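Keeping a Sofa Alive: Tips From a Household That Has Worn Out Several

Posted November 27, 2019 by Normand Petrenko

There are two kinds of sofa owner. One kind reads the care leaflet. The other kind finds it six years later, folded under a cushion with a pen and some popcorn. I belong to the second group, and most of what follows was learned the expensive way.

Measure the doorway first

Everybody measures the wall. The wall is easy. Your sofa also has to get through the front door, around the bend in the hall and past that radiator somebody put in exactly the wrong place. When we moved to Ullbridge I had 72 inches of wall and a 72 inch sofa and felt very clever until the delivery men stood it on end and looked at the ceiling light.

Write down the width of every door with the door open (an open door still takes up room), the height of the ceiling in the hall, and the depth of the sofa with its feet off. If the feet unscrew, unscrew them before the van leaves. Put the screws in a sandwich bag and tape the bag to the underside. Do not put them in your pocket. I have washed a set of sofa screws at 2 different addresses.

Vacuum it more than you want to

Grit is what kills upholstery. It works its way into the seams and saws at the thread every time you sit down to watch something. Once a week, take off whatever cushions come off and go along the creases with the narrow nozzle. Set the suction low on anything with buttons, or you will be fishing a button out of the bag and sewing it back on with language.

For tufted backs, a clean dry paintbrush gets into the dimples far better than any attachment I own. The vacuum came with a "furniture tool" as well. It is very good at falling off.

Leather wants less than you think

The stores will sell you a kit. My last one was made by Tilen and contained a cleaner, a conditioner, a protector, a sponge and a cloth that was the same as the sponge but flat. I used the lot in one weekend and the sofa was so slippery that guests slowly left it without getting up.

For ordinary dust, wipe with a soft cloth that has been dampened and wrung out hard, then go over it again with a dry one. Condition it a couple of times a year, thinly, after trying a patch on the back where it won't matter. Let it sit overnight before anyone in pale trousers comes near it. Keep it out of direct sun and a good arm's length from a heater.
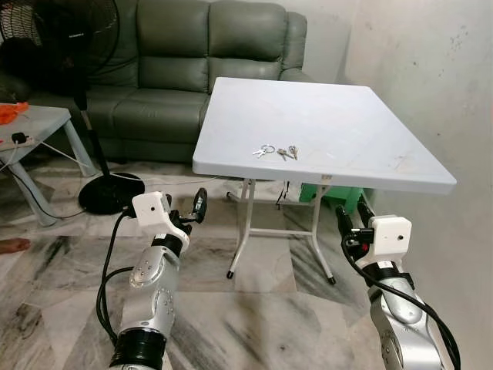

Scratches are another matter. Light ones on finished leather will often fade if you rub them gently with a warm, clean fingertip. Deep ones will not, and the walnut trick you have read about did nothing for me except use up a walnut. Buy a matched repair cream, test it somewhere hidden, and build it up in thin coats. If the color is wrong, stop after the first coat. I know how tempting a second coat is.

Spills, in order of panic

Blot. Do not rub. You will rub anyway, everyone does, but try to get one good blot in first. Work from the outside of the spill toward the middle so you don't end up with a bigger one.

On fabric, look for the cleaning code on the tag before you put anything wet near it. W means water-based cleaners are fine. S means solvent only. WS means either, and X means vacuum it and think about your choices. Our Besdale loveseat was an X, and I found this out while holding a wet sponge.

Grease likes cornstarch. Sprinkle it on, leave it a few hours, vacuum it up, do it again. Red wine likes to be on the other side of the room from the sofa, and I have no better advice on that one.

Swap the cushions before they go flat

If the seat cushions are loose and the same size, trade them left for right whenever you vacuum. Flip them too, if they have a cover on both sides. Families have favorite spots. Ours can be read like tree rings, and the one by the lamp is mine.

When a foam cushion has given up, you don't need a new sofa. Unzip the cover, measure the foam in both directions and order a new block a half inch larger each way so it fills the corners. To get it back in, wrap it in a thin plastic bag, push it through the opening, and pull the bag out after it. Without the bag it is like putting a mattress into a sock.

Sagging underneath

Turn the sofa over and look. If it has webbing, it may only need new strips, and a webbing stretcher is a cheap tool that makes you look as if you know something. If it has zigzag springs, check whether one has popped out of its clip. That was the whole trouble with our Cuevas three-seater, which I had been calling "comfortably broken in" for most of a year.

A sheet of plywood under the cushions will work for a while. It also turns the sofa into a bench with opinions. Sand the edges and cut it a little short of the frame.

Feet and floors

Felt pads on tile and wood, and check them every November or so, when you're moving things about for the holidays anyway. I bought a pack of 144 and have plenty left if anyone wants some. The stick-on kind slides sideways in warm rooms. The nail-in kind stays put, as long as you tap it into the middle of a wooden foot and remember which end of the hammer you're holding.

Next time: curtains, and how I came to own three left-hand brackets.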